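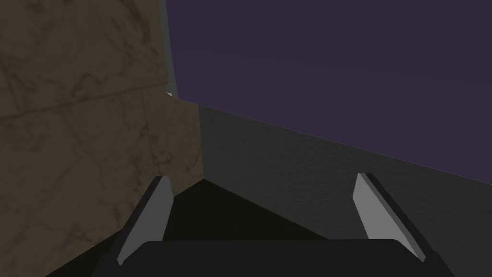
Two fingers, one wide black palm.

Varkden review

Developed by Udia. Published by Fluvora. Released January 2020. Available on PC. Reviewed on PC with a mouse and keyboard, then again with a controller. Review code provided by publisher.

Varkden is a turn-based trading and salvage game set on a chain of flooded mining towns. The player runs a barge, buys cargo in one town, sells it in the next, and sends a crew of up to six into old mine shafts to bring up machine parts. It borrows its economy from the older school of trading games, where prices move on supply and a bad purchase can sink a run three hours later. The combat is closer to a board game, played on a small hex grid with fixed damage values and no dice.

The campaign took me 22 hours on the middle setting. A second run on the hard setting ended when I ran out of fuel two towns short of the last lock. 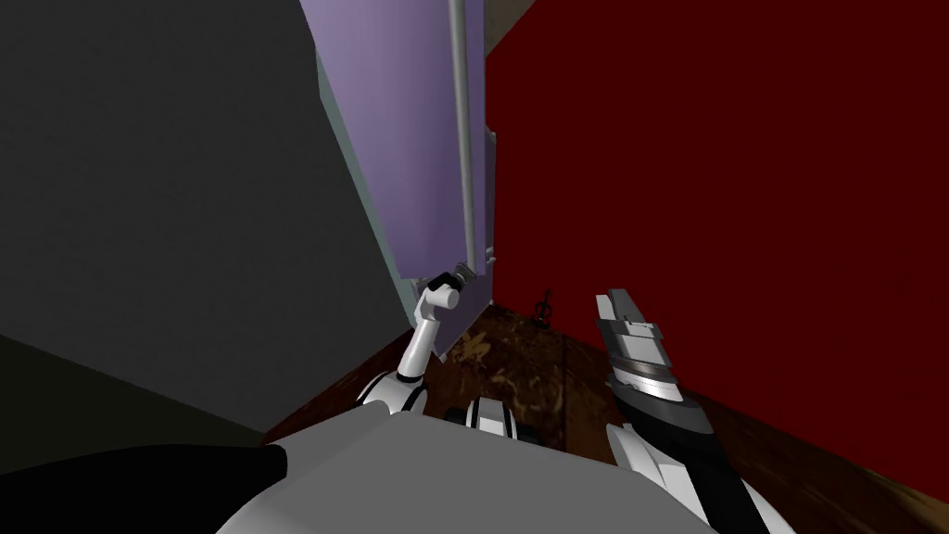

Fletcher Donnelly

Trading is the better half. Each town lists what it makes, what it needs, and the price paid on your last visit. Prices you have not seen for a while turn gray on the map and stay gray until you dock again or pay for news. Buying news is cheap early on and gets expensive near the coast, so by the midgame I was working from old numbers and a paper list. The game has a notes page, but it holds only 642 characters and cannot be opened from the market screen.

Fuel is the main limit. The barge burns more when loaded, and the rate goes up in steps at fixed weights. The steps are not shown in the interface. I found them by adding one crate at a time and watching the range circle shrink. Once known, they change the way you buy: a hold just under a step is often worth more than a full one.

Salvage runs use a separate set of rules. Each crew member has three action points, a carry limit and an air supply. Moving costs one point, cutting costs two, and lifting costs whatever the part weighs. Air drops at the end of every turn. The shafts are laid out by hand, with the position of the parts changed from run to run, and by the third visit to a shaft there is little left to learn about it. The flooded elevator at Ogilvie is the exception. It has three ways down, and the water level changes every fourth turn, which makes the order of moves matter.
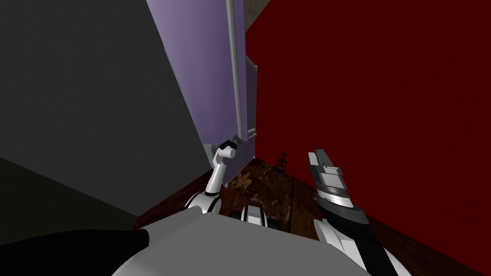

Purple door at center, red wall on the right.

Combat happens when a rival crew reaches the same shaft. Because damage is fixed, most fights are decided by who gets to the ladder first. Enemies follow simple rules: attack the nearest target, or the one carrying the heaviest part if two are equally near. Leaving a strong crew member near the entrance with a heavy part in hand will draw every rival on the level. This worked in all but one of my fights and the AI does not adapt on hard. It only gets more health.

The writing is short and does its job. Gobnait Gallagher, the lock keeper who gives out most of the contracts, has a few good lines and a reason to distrust the player that holds up. The crew are thinner. Tumelo Sithole has the best diving skill in the game and, as far as I could find, four lines of dialogue.

Performance was steady. Frame rate stayed at 60 on the map and dropped slightly in shafts with moving water. Load times between map and town were under 2 seconds from a solid-state drive. I had one crash, on the contract screen, and lost a single turn to it. Autosave runs at the end of each day and cannot be set to run more often.

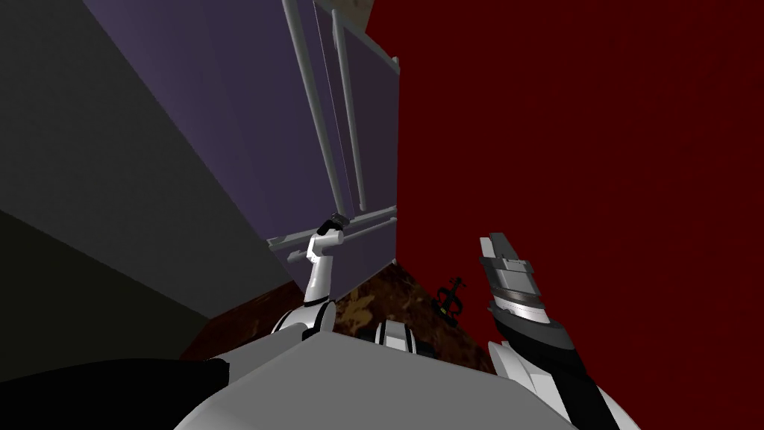

Tall cabinet with its two vertical rails.

Controller support is complete but slow. The market screen has four tabs, and the shoulder buttons move between items in a tab instead of between tabs, so selling a mixed hold takes a lot of presses. Keys can be remapped. Buttons cannot. Text size has three settings, and the largest runs past the box on the crew screen.

Sound is plain. There is one music track per region, with a short loop, and the engine noise can be turned down on its own slider. I used that slider within the first hour.

A free update is listed for March on the main menu, with a larger notes page and a second save slot. Neither was available in the review build - a second slot in particular should have been there at release, as a new campaign overwrites the old one after a single prompt.

Good: trading, fuel model, the elevator shaft.
Bad: repeated shafts, weak enemy AI, one save slot.

Score: 7 out of 10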